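Robots at Trovero, May

Home by half past four, shoes off, tea made. Writing this down before Fiona rings and tells me what I ought to have thought of it.

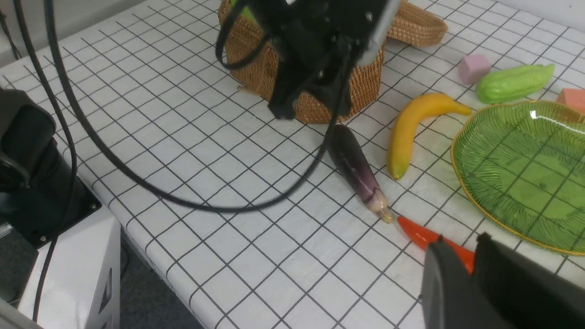 The table at the open day: basket, banana, eggplant, green dish.

So that was the big demonstration. Skye Halliday had been on at me for weeks to come and see what Trovero gets up to out past the Savex depot, and I said yes mostly for the drive. I had pictured something the size of a car plant. What they had was toy food on a white table ruled off in black squares, with cables looping all over the place. The pink cube I could accept. Who was the bitter gourd for? I had to ask Rhona Hepburn what it was and she knew straight away, the show-off.

The young man doing the talk was called Blair Strachan and he was pleasant enough, but he said "simply" a lot. The arm simply finds the object. The arm simply adjusts. I watched it go for the banana, stop above it, think, go again, and get it into the basket on the second try. People clapped. I have put a banana in a basket many times to no applause whatsoever.

He told us they had done 794 runs since Christmas and that nearly 700 of them were good. I asked what happened in the others and he said it depended what you meant by good. I wrote that on my hand so I wouldn't forget it.

Ishbel McIver asked if it could manage a real eggplant, a soft one, and he said that was on the list. She asked if it could manage one on a table without lines. Also on the list. By then I was enjoying myself more than I'd planned to.

I will say the grip was gentler than I expected, and when the chili rolled it went after it without any help that I could see. I'd like to see it done in my kitchen, with the drawer stuck open and the dog underfoot.

Parking was $4, cash only, at a robotics place. Sandwiches from Guthrie, egg, a bit dry round the edges. Skye wants to go to the Hollora one next, same idea but with laundry. Told her I'd think about it. Must ring Mum, and the green bin is still out on the kerb.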